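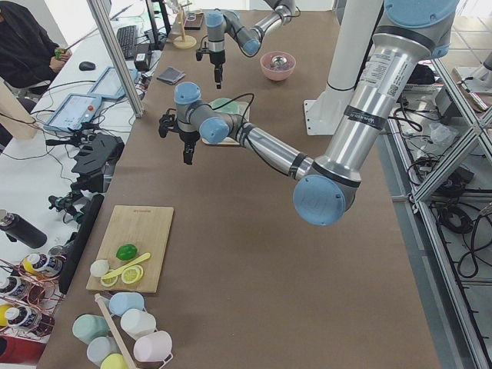
Joltenは、双腕ロボットに家事のまねごとをさせ、その一部始終を学習用データとして持ち帰るための収録ステーションです。売り物はアームではありません。アームはお手持ちのものをお使いください。こちらが用意するのは、作業台、フレーム、同期収録ソフト、そして机の上に並べる小物一式です。展示会でいちばん質問が集まるのは、毎回この小物です。まな板にライムとレモンの輪切り、黄色いプラスチックのナイフ、パステルカラーの取っ手付きカップ。開発費の大半はソフトに消えているのですが、お客様はまずカップを手に取られます。茶色い紙を敷いた長いテーブルに2本のアームが向かう配置が、Joltenの標準構成です。

2023年12月17日(日)
文:ハリナ・アダムチク(Skekgate 製品担当)

何をする製品か

模倣学習には手本が要ります。手本は人間が作ります。つまり、誰かが台の横に座り、カップをスタンドに掛けては外し、また掛けるという一日を過ごすことになります。Joltenはその一日を短くはしません。ただ、夕方になって「午前の分は時刻がずれていて使えません」と告げられる事態を減らします。

収録ソフトSahaは、両腕の関節角、グリッパーの開閉、カメラ映像をひとつの時計に合わせて記録します。1回の試行が1ファイル。開始と終了は足元のペダルで区切ります。手はたいていふさがっています。失敗した試行には失敗の札を付けて残せます。消したくなる気持ちはわかりますが、残してください。レモンを取り落とした記録は、学習担当者にとって案外ありがたいものです。

標準の課題セット

出荷時には235件の課題文が入っています。「ライムをまな板の左に置く」のような一行で終わるものから、両腕で布をたたむ、カップを色の順にスタンドへ掛ける、といった根気の要るものまであります。課題文は日本語と英語で、編集も追加も自由です。初期の版には「いい感じに片付ける」という課題がありました。収録者ごとに解釈が違いすぎたため、4月の更新で削除しました。惜しむ声は1件だけ届いています。

各課題には初期配置の指定が付きます。毎回ぴったり同じ位置に置く必要はなく、Sahaがばらつきの範囲を画面に出しますので、その中で適当に置いてください。「適当に」が苦手な方のために、乱数で位置を指示するモードもあります。社内では几帳面な人ほどこちらを好みます。

台と敷紙について

天板には茶色の敷紙をかけて使います。光の反射が抑えられ、汚れたら替えられ、しかも安い。専用のつや消しシートも試作しましたが、紙に負けました。敷紙のロールは消耗品として別売しています。よその紙でも動作に支障はありません。営業からはこの一文を削るように言われています。

ケーブルの取り回しには専用のダクトを付属しています。使われているところはあまり見かけません。

構成と寸法

基本セットの内容は次のとおりです。作業台1台、アルミフレーム一式、カメラ取付具3個、フットペダル、Sahaのライセンス、小物一式。カメラとアーム、グリッパーは含みません。設置作業は2人で行ってください。1人でも組めるとおっしゃる方はいますが、フレームの直角はその意見に賛成しません。

梱包時の重量は452kgです。エレベーターの積載量は、注文の前にご確認ください。搬入口の幅も同様です。

保管容量は見積もりの段階でご相談ください。映像は思ったより早く溜まります。「とりあえず手元のディスクで」という計画をこれまでに何度も伺い、そのたびに追加の見積書をお送りしてきました。

収録する人のこと

機械の仕様書には載りにくい話ですが、データの質は座っている人の疲れ具合にはっきり出ます。収録手順書を書いたルトファ・パトワリは、連続収録の画面に休憩の表示を入れました。表示は消せます。ただし消した時刻は記録に残り、あとで動きが雑になった箇所と見比べられます。評判はよくありませんが、外す予定もありません。

操作中は、非常停止にすぐ手が届く位置に座ってください。腕の可動範囲に頭や手を入れないこと、小物を並べ直すときは先に腕を止めること。転がったライムを反射的に追いかける方が多いので、とくに書いておきます。ライムは床に落ちても壊れません。

よくあるご相談

本物の野菜や果物は使えますか、というご相談をよくいただきます。使えます。レモンは日ごとに見た目が変わり、そのばらつき自体が役に立つこともあります。ただし週末をまたぐ場合は片付けてからお帰りください。

小物の追加は可能です。自社の食器でも工具でも、グリッパーでつかめる大きさなら何でも構いません。登録は名前と写真だけで済みます。名前は収録者全員がわかるものにしてください。「例のやつ」で登録された小物の正体を、後任の方から当社に問い合わせられても答えられません。

お問い合わせと見学

見学はEststeadの実演室で受け付けています。ご希望の課題を事前にお知らせいただければ、台の上を整えてお待ちします。その場で収録したデータはお持ち帰りいただけますので、空のディスクをご持参ください。価格は構成により変わるため、見積書でご案内します。敷紙の単価だけは即答できます。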